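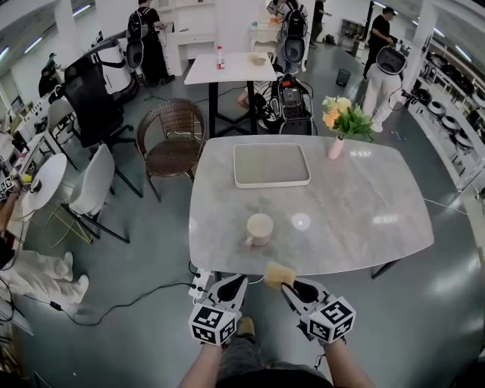
홀 테이블 닦기 점검, 개점 전

크분드네스(Kundness) 홀·주방 위생 및 환경 점검표
8월 / 작성: 수아드 벨하즈

대상: 1층 홀, 주방, 후면 창고, 분리배출장
동행: 하템 함디(주방), 무니르 솔리만(홀)
표기: 적합 / 보완 / 부적합

1. 홀

1-1 테이블 상판 청소 상태: 적합
1-2 의자 다리 고무캡: 보완. 창가 쪽 의자 2개 캡 빠짐. 끌 때 바닥이 긁힘.
1-3 출입구 매트 고정: 적합
1-4 비상구 앞 적치물: 부적합. 유아용 의자를 비상구 앞에 포개 두었음. 점검 중에 계단 밑으로 옮김. 다음 점검 때 다시 확인.
1-5 일회용 빨대 비치: 적합. 요청하는 손님에게만 제공.
1-6 개인 물수건: 보완. 비닐 포장 물수건이 아직 한 상자 남아 있음. 소진 후 재주문하지 않기로 무니르와 확인.

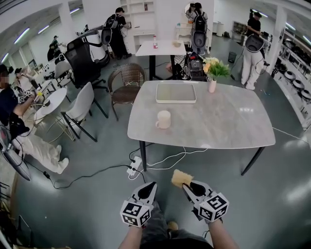 행주와 스펀지는 구역별로 색을 나누어 쓰고 있는지 보았다. 홀은 노란색, 주방 조리대는 파란색, 화장실은 빨간색이다. 노란 스펀지는 대리석 무늬 상판에만 쓰고, 컵이나 쟁반 안쪽에는 대지 않는다. 테이블을 닦을 때는 머그와 흰 쟁반, 꽃병을 모두 들어내고 닦아야 한다. 회색 무늬 상판은 물기가 남아도 눈에 잘 띄지 않으니 마른행주로 한 번 더 훑을 것. 조화는 먼지가 앉으므로 청소표에 따로 칸을 만들었다. 색 구분 자체는 적합, 교체 날짜 기록은 보완.

2. 주방

2-1 냉장고 온도 기록: 적합. 오전 7시와 오후 3시 기록 모두 있음.
2-2 냉동고 문 패킹: 부적합. 아래쪽 모서리가 들떠 성에가 생김. 알로(Allo)에 수리 접수함. 수리 전까지는 위쪽 두 칸만 사용.
2-3 후드 필터: 보완. 기름때가 남아 있음. 세척 주기를 한 달에서 3주로 줄임.
2-4 소화기 압력: 적합
2-5 가스 차단기 작동: 적합. 마감 담당이 서명을 빠뜨린 날이 있어 구두로 주의.
2-6 식기세척기 세제: 적합. 농축형으로 바꾼 뒤 통이 작아졌으므로 라벨이 앞을 보게 둘 것. 식초 통과 같은 선반에 두지 말 것.
2-7 칼 보관: 적합

3. 에너지와 물

이번 달 전력 사용량은 646kWh로 적혀 있는데, 이는 별도 계량기가 달린 냉장 설비만의 수치다. 홀 조명과 에어컨은 건물 계량기에 합산되어 따로 나오지 않는다. 건물주 측 압델릴라 라흘루에게 분리 계량을 요청해 두었고 답은 아직 없다. 온실가스 상쇄 신청서에는 확인된 수치만 넣기로 했다. 건물 전체를 면적으로 나눈 추정치를 써도 되는지는 텔레오(Teleo) 담당자에게 물어볼 예정.
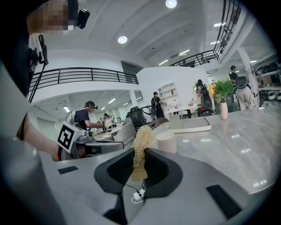

수도는 분리되어 있어 문제가 없다. 싱크대 절수 노즐은 두 곳 모두 정상이고, 제빙기 배수 호스만 조금 꺾여 있어 펴 놓았다. 화장실 세면대 수전은 잠근 뒤에도 물이 똑똑 떨어져 보완으로 적는다. 하템 말로는 와셔만 갈면 된다고 한다.

4. 음식물 쓰레기와 분리배출

4-1 잔반 계량 기록: 보완. 저녁 기록이 거의 절반 비어 있음. 저울이 통에서 먼 것이 원인으로 보여 자리를 옮김.
4-2 폐식용유 보관: 적합. 키스페(Quispe) 수거 확인증 철해 둠.
4-3 종이와 코팅 용기 구분: 부적합. 코팅된 수프 용기가 종이 수거함에 섞여 있음. 수거함 위에 실물을 붙여 표시할 것.
4-4 배출장 바닥: 적합

의견
부적합 항목은 1-4, 2-2, 4-3이다. 2-2는 수리 일정에 달려 있고 나머지는 담당자가 바로 고칠 수 있다. 메뉴판의 친환경 문구는 상쇄 신청이 수리될 때까지 빼 둔다. 부르기 헤멀리가 인쇄소에 수정본을 보내기로 했다.

점검자: 수아드 벨하즈
확인: 부르기 헤멀리

관련 글
- 냉장 설비 월간 점검 양식
- 잔반 계량 저울 사용법
- 코팅 용기 분리배출 안내
- 폐식용유 수거 절차

문의: 크분드네스 운영팀 | © Kundness | 맨 위로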